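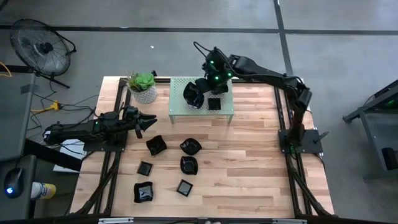
Mardi 13 août. Repris la build 139 de Clokport, le jeu de calcul pour les 5-7 ans. La fiche du store promet que l'enfant « apprend ses tables sans s'en rendre compte ». Je demande à voir. Sur les 207 sessions de juillet, la plupart s'arrêtent au deuxième écran, celui du tri par couleur. Pour le fond du niveau atelier, Eyvindur veut garder sa texture rayée violette ; je préfère un plateau en lames de bois clair, couleur miel, avec un cadre noir autour, comme sur notre table. Les chiffres s'y liraient mieux, enfin je suppose, il faudra le mesurer.

Son : la fanfare de victoire part aussi quand la réponse est fausse. Déjà signalé sur la build précédente, fermé comme « corrigé ». Ça ne l'est pas. Je rouvre.

Gauche/droite : Norðdahl affirme que les enfants progressent dès la troisième partie. Moi je vois surtout qu'ils apprennent où est le bouton. J'ai inversé les flèches dans une variante de test — on verra si le progrès survit.

Niveau cuisine, à modéliser : deux bols noirs brillants sur une étagère vert sauge perforée, petits trous en croix bien alignés. Attention au moiré sur les vieilles tablettes.

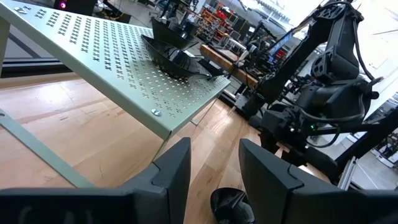 Reste à faire

Passer le fichier de sons de 867 Ko à quelque chose de raisonnable.
Demander à Prenen d'où sort leur « recommandé par les enseignants ». Lesquels ?
Renvoyer la variante à Sveinbjörnsson, sans lui dire ce qui a changé.
Le portage Pollatham attendra, je n'y crois toujours pas.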